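Drasdale Film Archive Opens Restored Collection of Educational Shorts to Schools and Libraries

Finis catalog makes 751 classroom films available for streaming and public screening
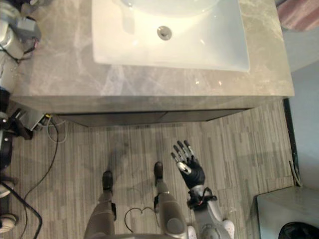
DRASDALE – The Drasdale Film Archive will open its Finis collection to schools, public libraries and nonprofit film societies in June. The collection consists of 751 short educational and documentary films produced for classroom use and distributed on 16 mm prints. Most have not been in circulation since the original lending service closed.

The films run between three and 40 minutes. Subjects include river navigation, paper manufacture, animal migration, basic geometry and hand-drawn animation. The catalog also holds a group of films without narration, made for use in classes where several languages were spoken.

Scanning was carried out at the archive's laboratory on a Tivlow film scanner. Each print was inspected, cleaned and repaired at the splices before transfer. Where two or more prints of a title survived, the archive compared them reel by reel and selected the one with the least shrinkage and the most complete soundtrack. Color correction was limited to the reversal of dye fading. Scratches present in the source prints were left in place unless they obscured titles or on-screen text.

"The purpose of the work was to return these films to the condition in which a class would have seen them," said Mohandas Joseph, head of collections at the archive. "We did not reframe them for wide screens, and we did not replace the music. A teacher who remembers a film from childhood should recognize it."

Optical soundtracks were digitized separately and synchronized during assembly. Eleven titles have incomplete sound. These are marked in the catalog, and the missing passages are supplied as captions where a script or teaching guide survives. All other titles carry newly prepared English captions.

The catalog database was built by Soylu, a software contractor, and can be searched by title, director, subject, running time and grade level. It also contains 3000 pages of scanned teaching guides, lending cards and production notes. Documents may be downloaded without registration. Films may be streamed by any institution holding a user account.

Institutions may apply for an account through the archive's website. Streaming within a classroom or library building is free of charge. Public screenings require a license, priced at $50 per program – a program may contain any number of titles up to a total of two hours. Projection files are supplied on request.

Cataloging continues on a second group of prints, most of them animated films and nature subjects. These will be added as rights are cleared.

Media contact: Press Office, Drasdale Film Archive. Stills and preview links are available to accredited press on request.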